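The Grip That Wouldn't Let Go

It went wrong in May, a little after four in the afternoon. Third hour of a laundry run at Plarska, everybody tired. The left arm closed on a waistband, lifted, and then just kept pulling. No alarm. No stop. The right arm was holding the other end.

Elastic stretches, and the software had never been told that. Shaimaa Ragab hit the red button when she heard the wrist motor start to whine. By then the shorts had snapped loose and one finger had swung into the wall, hard enough to crack the mount.

"I was leaning in to fix a sleeve ten seconds before," she says. Leaves it there. 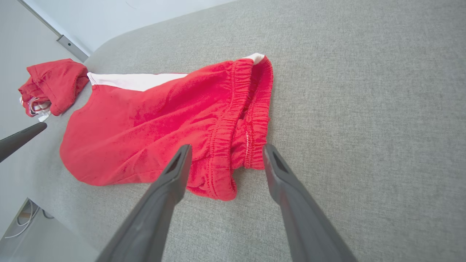

Elastic is the whole problem, if you ask Rhydian Rosser, who wrote the fault report. A towel goes tight and the force jumps. Easy to catch. A waistband gives, and gives some more, and the force creeps up so slow that the old limit check read it as normal drag. Look at the one on these red shorts, gathered into tight puckers and folded over on itself, with the gripper fingers right below. Grab one layer or two? The pull feels diferent each way, and the arm had one number for both.

Rosser went back through 3,000 logged grasps. In 30 of them he found the same slow climb, ending early by pure luck. A dropped garment, mostly. They'd all been filed as "slip".

The fix came in two parts. Taha Fahmy cut the time an arm may pull without the cloth moving. Then the arms got linked, so if one sees a rising load the other one opens. Dull stuff. It should of been there from the start, he says, and he's the one who signed off on the first version.

Marwa Filali runs the floor and wants more. No hands past the tape while the motors are live, not even for a sleeve. She's asked for 2,000 clean grasps before anyone goes back to working alongside. Last time I called, they were still counting.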